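Platavow small-object handling, November progress report
Prepared for: Quinlan program office
Status: behind, recoverable

Short version. We lost time to a grip fault on the hand-held units. Cause mostly understood, fix is in on one unit, second one waiting on parts from Salasby. No injuries. One near miss, written up below.

What happened. During the jewelry tasks the fingers kept closing a bit after the operator eased off. Not every time. Of 809 recorded attempts we've had to set aside 50 where the closing force can't be trusted. First noticed on a string of beads, which got pinched harder than intended. Then on attempt 13 of the afternoon block the operator's fingertip was between the pads when they moved. Glove on, no mark, but we stopped for the day and pulled both units.

Cause. Linkage binding at one pivot, plus a stale reading from the position sensor when the joint sticks. Software thinks the gap is wider than it is and keeps closing. Took us too long to find, we spent most of a week blaming the Filtilora driver update. That was wrong and we've rolled it forward again.

Jewelry work has restarted at reduced speed, two grippers at the bed setup, beaded bracelet and small jewelry pieces on the blanket. Hand stays on the grip, other hand clear of the pads at all times.

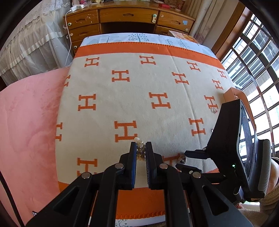 Is the fault a risk to the delivery date?
The date slips by 14 days if the Salasby parts arrive as promised. Longer if they don't, and we would tell you as soon as we knew.

Done so far: pivot cleaned and re-shimmed on unit A, force cutoff added in software, stop procedure rewritten and read through with all operators. Also a pivot check before each session, takes a couple minutes.

Not done: unit B pivot. Repeat of the set aside attempts. Cutoff has only been tested on the bench at low force, needs a propper run with stiff objects before we call it closed.

Budget. Parts are small money and come out of the existing repair line. Extra operator hours are the bigger item, figures to follow seperately once the repeat schedule is set.

Need from you: OK on the revised date, and a decision on whether the near miss goes in the joint safety log or just ours.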